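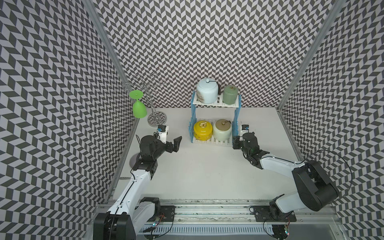
Page last changed: February

Call for participants: shelf arrangement and jar handling study
Grurkgate Household Storage Group, Room 101

The Household Storage Group is seeking adults to take part in a study of how people place, remove and rearrange lidded jars on a small two-tier shelf. Sessions are held in person. No training or prior experience is needed.

Background

Small open shelves are widely used on kitchen counters and tea tables for items that have no fixed place in a cabinet. Published advice on arranging them deals mostly with appearance. Our interest is in reach, clearance and order of placement: which jar goes on first, which shelf it goes to, how much room is left for the fingers beside it, and whether the lid or the body is used as the grip point. The project is called Akach and is in its second round. The first round used plain cylinders of one size. The present round uses jars of different shapes and lid types.

Materials

The shelf has blue side panels in the form of a picket fence and two white slatted shelves. It stands on a light-colored work surface, with herringbone wallpaper on the walls behind it and to the sides. The jars differ in size and in lid. The largest is pale blue-white with a domed lid and a round knob. The yellow jar has an ornate gold lid. A chrome wire stand to the left of the shelf carries a lime-green wine glass, hung upside down. The stand is part of the layout and limits the approach from that side. Participants may not move it unless the task sheet says so.

Slatted shelves were chosen for this round. A jar with a narrow foot sits differently on slats than on a solid board, and we want to see whether people change the angle of placement to suit.
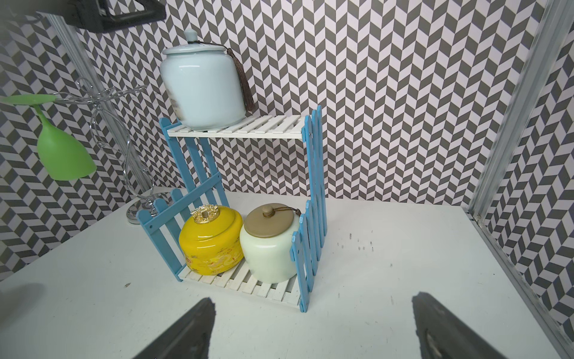

Tasks

Each session is made up of 16 short tasks. They fall into three types.

Fill. Place the jars named on the sheet on the shelf in any arrangement. Large jars may go on either level if they fit.

Swap. Exchange two jars between the upper and lower shelves. One jar may be set down on the work surface during the exchange. It may not be set down on another jar.

Clear. Take every jar off the shelf and set it on the work surface, upright, lid on. The shelf itself must stay where it is. If a side panel shifts, stop and tell the session lead, who will reset it.

Tasks are done at a normal household pace. There is no time score. Participants are asked to use one hand for the first half of the session and may use both hands for the second half. After each task there is a short form with two questions, one on effort and one on confidence in the placement.

The round closes when we reach around 600 completed tasks across all participants.

Who can take part

Participants must be 18 or older and able to stand for the length of a session, with a break halfway. A high stool can be provided on request, but sessions done seated are analyzed as a separate group. Corrected vision is fine. Color vision is not tested, although the task sheets name jars by color. Let us know in advance if this is a problem and you will be given the version that uses lid shape.

We are short of left-handed participants and of people over 60. People who took part in the first round of Akach may apply again.

Rings and bracelets have to come off before the session - they catch on the cord loops and tassels attached to some of the jars. Long sleeves should be rolled to the elbow. Gloves are not supplied and should not be worn.
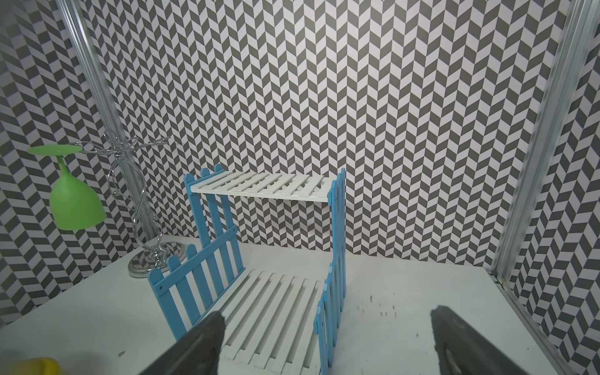 Breakage is covered by the group. Participants are not charged for a chipped lid or a broken glass and should not try to pick up pieces. The session lead will clear the surface, note the task number and either repeat the task or skip it.

Duration and payment

A session takes one afternoon hour, including the forms. Payment is by gift card, issued at the end of the session. Anyone who stops early is paid for the full session. Travel costs are not refunded. Parking behind the Rirnard building is free after 1 p.m.

Records

We keep the task forms, the final position of each jar and a note of handedness and height. Forms carry a participant number only. The list that links numbers to names is held apart from the forms and is deleted when the round closes.

How to apply

Call extension 155 or leave a completed interest card in the box outside Room 101. Give your name, handedness, a phone number and the afternoons you are free. No sessions are held on Monday. Eun-seong Hyun handles scheduling and will call back to confirm a time. Questions about the study design or the task sheets should go to Sang-wook Cho, project lead, at the same extension.

Applicants who are not placed in this round are kept on the list for the next one unless they ask to be removed.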